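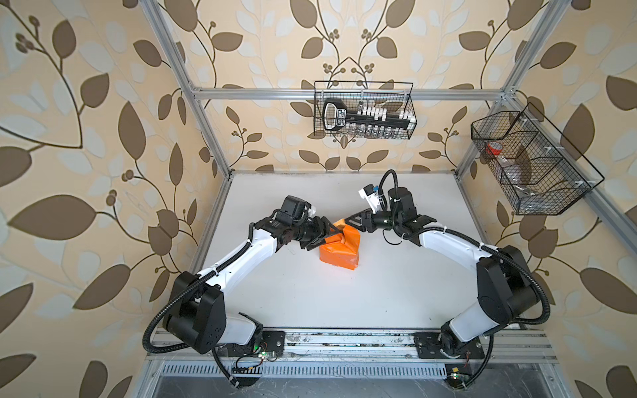 Section 4: Putting your pantry on the Wallin label printer

Okay, so by now you've got the printer out of the box, charged, and talking to your phone (if it isn't, go back to Section 3, and don't skip the bit about turning Bluetooth off and on). Now we get to the part I like best, which is labeling all those bags and packets in the pantry!

I wrote this section after redoing my own shelves in September, so it's the order that worked for me. You'll need the printer, one roll of the Nendeck matte tape, a damp cloth and a dry one.

1. Open the app and tap New List. Call it something you'll recognize later. Mine is just "Pantry".

2. Tap the plus sign and type the name of the first item. Keep it short. The small tape fits one line of big letters or 2 lines of small ones, and the small ones are hard to read on a low shelf.

3. Choose a template. I use number 288, the plain one with a spot for a date in the corner. Number 262 has a border and looks lovely on jars, but it eats up a lot of tape.

4. Wipe the spot where the label will go, then dry it. Shiny bags pick up a greasy film from your fingers and the label will curl if you stick it straight on.

5. Press Print and wait for the beep. Let the tape come all the way out before you push the cutter.

CAUTION: Don't pull on the tape while it's moving. I did this on my first day and spent the evening picking a wad of it out of the rollers with tweezers.

6. Peel the backing from the notched end and lay the label down from left to right, smoothing with your thumb. On a soft bag, pick the flattest part you can find and stay well away from the creases near the top, where you'll be folding it over every time you use it.

7. Put the item back and go on to the next one. The list saves itself.

Note: If you're pouring things into Clelberg canisters, label the canister and not the lid. Lids wander.

Note: Labels on anything going in the freezer need the Ceneck cold tape. It's the one with the blue core, and you have to change Tape Type in Settings or the print comes out pale.

If the light blinks orange

The door isn't shut. Push on the left corner until it clicks. If it keeps blinking, take the roll out, put it back with the loose end facing you, and close the door again. Error 978 on the app screen means the same thing, though the app words it as "media fault" and gave me quite a scare.

Once the whole list is printed, tap Share to send a copy to anyone else who shops for the house. Reordering and deleting items is covered in Section 5.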